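Trerkel 2 adds gallery blocks and drops the old shortcode

04/12/2022

The developers of Trerkel, the gallery plugin used on many small business and portfolio sites, have released version 2. The update replaces the plugin's shortcode with a set of blocks, changes how thumbnails are stored, and raises the minimum PHP version.

The shortcode was the main way to place a gallery on a page since the plugin first appeared. Site owners typed it in by hand, with the gallery number and column count inside square brackets. Existing shortcodes will keep working for now, but the button that inserted them has been removed from the classic editor toolbar. A converter under Tools > Trerkel > Convert goes through posts and pages and swaps each shortcode for the matching block.

Mitra Kazemi, the plugin's lead developer, wrote in the release notes that the converter was the slowest part of the project. "People put shortcodes in places we didn't plan for," she wrote. "Widgets, footers, custom fields, product tabs. The converter handles posts, pages and widgets. It does not touch custom fields, and those will need to be changed by hand."

The notes list 131 closed tickets. Most are small fixes, such as captions that lost their line breaks when a post was saved twice, and a lightbox that would not close with the Escape key in some themes. One long-standing request is also covered: galleries can now be sorted by file name as well as by upload date.

Thumbnails are handled differently from before. Earlier versions made a new set of thumbnails for every gallery, even when the same picture was used in several of them. Version 2 keeps one set per picture in a shared folder. On the developers' own demo site, which holds 300 pictures, the change cut the number of thumbnail files by more than half. The old files are not deleted on update. To remove them, go to Settings > Trerkel > Storage and choose Clean up old thumbnails. The release notes advise making a full backup first, as the cleanup can't be undone.

Two themes need attention. Hondunau, a free theme often paired with the plugin, loads its own lightbox script, and the two scripts conflict when both are active. Clicking a picture opens it twice, one copy on top of the other. The fix is to turn off the theme's lightbox under Appearance > Customize > Media. Esfahani, a paid magazine theme, has template files that call the old shortcode directly. Its authors have said an update is on the way and have asked customers to stay on the previous version of the plugin until then.

The plugin now requires PHP 7.4 or later. Sites on an older version will see a notice on the dashboard, and the update will not be offered to them. Your PHP version is listed under Tools > Site Health > Info, in the Server section. Most hosts let customers change it from the control panel, but other plugins should be checked before making the switch.

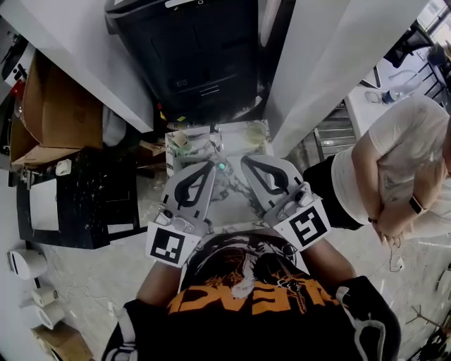

Translations are partly finished. The plugin has 136 new text strings, and at release only the German and Dutch files were complete. Other languages will show a mix of translated and English text in the block settings until the remaining strings are filled in. This affects the editor only — visitors to the site won't see any of it.

Drarnuslow, the paid add-on that handles watermarks and password-protected galleries, was updated at the same time and must be installed together with the new version. Running the old add-on with the new plugin turns watermarks off without a warning. Licenses bought for the earlier add-on remain valid and there is no upgrade fee.

Security fixes for the previous version will continue through next December. After that, the shortcode will also stop working on sites that have updated, and any that haven't been converted will appear on the page as plain text.

Trerkel 2 can be installed from the Updates screen in the dashboard. Sites with automatic updates turned on will not receive it until the first maintenance release, which is expected to include a fix for right-to-left layouts in the slideshow block.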